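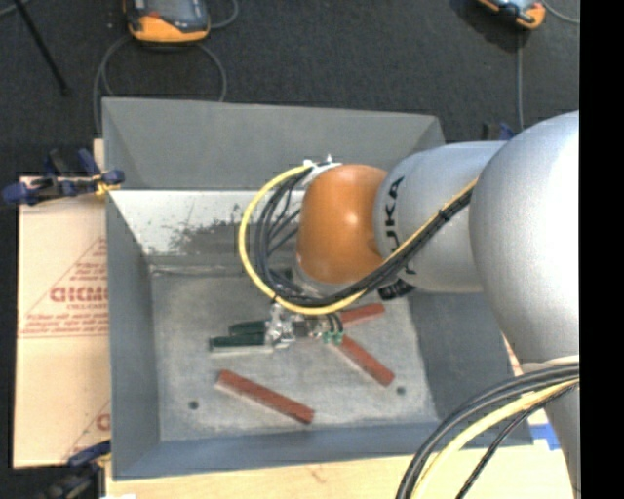
Istanbridge Aggregates: Kakach Quarry Dust and Access Works
Progress report to the regional improvement fund, second period
8 Apr 2019

14 shares | 3 comments

You asked for a shorter report this time. We have done our best, though the appendix on culverts has been removed under protest and is available to anyone who writes in for it.

Where we are

The grant covers three pieces of work at the Kakach hard rock quarry: a sealed haul road from the gate to the weighbridge, enclosure of the secondary crusher and its transfer points, and a new safety induction for drivers and contractors. The road is finished. The enclosure is half up. The induction exists and people have sat through it, some of them awake.

Haul road

We sealed 1,292 yards, which is the full length in the agreement. The old surface was crushed rock, patched with more crushed rock every time it rained, so there is some embarrassment in a quarry having spent so long with the worst road in the district. The base took longer than planned. When we dug out the low section near the settling pond we found an earlier road, and under that a drain that appears on no drawing we own. The drain still carried water. We have kept it, put a proper headwall on it, and added it to the drawings, where it looks as if we meant it all along.

The speed limit on the sealed section is now posted at 15 mph. Drivers who never complained about the potholes have complained about the limit. Two speed humps went in at the weighbridge end and one of them was built too high, as the first low-slung pickup across it established. It was ground down the same week.

Crusher enclosure

Steel for the secondary crusher house came from Luik in two deliveries. The first was correct. The second was also correct, but for a different building, and we spent nine working days arranging for it to go away. Luik has covered the freight both ways and been decent about the whole business. The frame is standing and cladding is on the north and west sides, those being the sides that face the houses.

The two transfer points still need skirting and covers. We had hoped to do this without stopping the plant. Our maintenance crew looked at the plan and described it in terms that won't be repeated in a report to a funder, so the plant will now stop for it, during the July shutdown.

Water sprays are fitted at the primary hopper and work well above freezing. Below freezing they made a small but impressive ice sculpture in January. Trace heating has been ordered out of our own maintenance budget and doesn't touch the grant.

Dust readings

Nirka runs the four monitors on the boundary and sends us a sheet each month. Readings at the gate are down since the road was sealed. Readings at the east fence are unchanged, as you would expect with the east side of the crusher house still open to the world. The monitor by the pond gave a spectacular figure in February and we prepared ourselves for a difficult conversation, until Nirka went out and found a wasp nest in the inlet from the previous season. That month's data for the pond has been thrown out and is marked as such in the table sent separately.

We don't want to claim too much for one winter. It was a wet one, and rain is a very good dust suppressant that we did not pay for.

Induction

The old induction was a binder. The new one takes 30 minutes, is given at the gatehouse, and ends with a walk to the edge of the loading area so that people can see how little a loader operator sees. That walk is the part drivers mention afterward. The slides on paperwork are the part they don't. We'll cut the slides again before summer.

Regular haulers have all been through it. Occasional customers, the ones who turn up with a trailer wanting a scoop of pea gravel, remain the weak spot, and we are trying a one-page version for them.

Money

The road came in over by 2,000 dollars, nearly all of it the drain. The enclosure is under budget so far, though the expensive corner is still to come. We would like to move 500 dollars from the signage line to the road line and will carry the rest ourselves. The form for this is attached. It is four pages long and we have filled in all of them, including the one that says it is intentionally blank.

Next period

Cladding on the south and east sides, covers at both transfer points, trace heating in before the cold weather. The neighbors' open afternoon has been moved to after the shutdown, so that they can come and look at a finished building. Parking will be on the new road.

3 comments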